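Herkdale Home & Garden Forum > Indoors > Storage and clutter

Thread: Things on the box room floor, and whether to keep them

oosthuizen_k
I have finally started on the box room. The plan was to lift everything off the floor, put it in the hall, give the floor a wipe and only let back in what deserves it. The floor is done. It's a perfectly decent pale floor and I'd forgotten what colour it was. The hall is now impassable, so we come and go by the kitchen.

My trouble is the last few bits, which I can neither name nor throw out. There's a black cloth thing with an eyelet, and there's a cloudy item I am calling the dome. My other half says bin the lot. I say we'll need them the minute the lorry has gone. Opinions, please, preferably ones that agree with me.

Bralley Biscuit
We can't help without seeing them. I once kept a "spare bracket" for 15 years on the strength of a description like that.

marrowfat
Eyelet means it belonged to something. Covers have eyelets. So do laundry bags, tarps and the sort of hood that comes off a coat and is never seen again. Is there a cord through it?

oosthuizen_k
No idea about a cord, I haven't gone digging in the folds. Pictures then, cloth first and dome second. 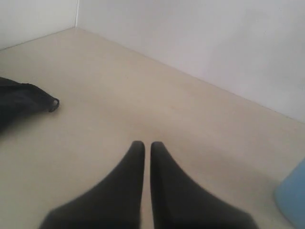
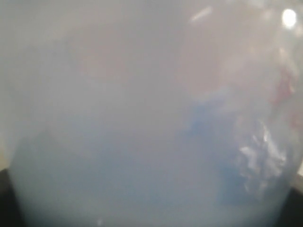
Keabetswe Xaba reckons the cloth should go straight on the rag pile whatever it used to be, and that anything cloudy which has gone two years without a job should go out as well.

marrowfat
Harsh but I can't fault it on the dome. On the cloth I disagree. Spread it flat before you condemn it. If it has eyelets at every corner it's a cover and you'll want it for the barbecue. If there's only the one at the end of a point, my money's on a hood or a drawstring bag.

Bralley Biscuit
It's got one ring that I can see and I refuse to speculate about its other corners. The dome is a cake cover. Has to be. Every house has a cake cover with no plate.

Prirnberg Pete
Not a cake cover. Too foggy. Nobody could see the cake and then what is the point of it. I'd say storage tub, something blue in or behind it, and some of that crinkly wrap that comes round everything now. The contents are what I'd be asking about.

Bralley Biscuit
You've not seen what twenty goes through a dishwasher does to a cake cover, Pete. Mine looks like a bathroom window.

oosthuizen_k
The blue thing is another of my unknowns, thank you for bringing it up in public. I'll report back when I've had the courage.

hinge_and_bracket
Can I put in a word against the whole method? You've emptied a room into a hall. Now you have an empty room and a full hall and two people using the back door. I do one shelf at a time and the rest of the house carries on as normal. Takes longer, granted. I began in September and I'm on shelf 5.

marrowfat
Out of how many?

hinge_and_bracket
That's between me and the shelves.

Prirnberg Pete
Floor first is right, for what it's worth. You can't put shelving up round a heap. While it's clear, go round the edges with the thin nozzle, and if you're going to paint, paint now. You won't want to shift it all again.

oosthuizen_k
We are not painting. It was raised and it was voted down one all.

Cushion Moss
Late vote for keeping the cloth. My gran had a house put up in 1877 with one cupboard in it, and she managed because she put things inside other things. If it's a bag, put the rags in it. If it's a cover, cover the rags. Same goes for the dome, turn it over and it's a bowl.

Bralley Biscuit
If it's a tub it's already a bowl.

Cushion Moss
Then you've saved yourself the turning over.

oosthuizen_k
Update of sorts. The cloth has been put in a carrier bag marked CLOTH, which my other half describes as filing. The dome is going to live on top of the wardrobe until one of you wins the cake argument. The hall is down to a single file path and the postman has been told.

hinge_and_bracket
On top of the wardrobe is where mine was before I started on the shelves. Just so you know the route it takes.

Prirnberg Pete
And the blue thing?

oosthuizen_k
Tomorrow.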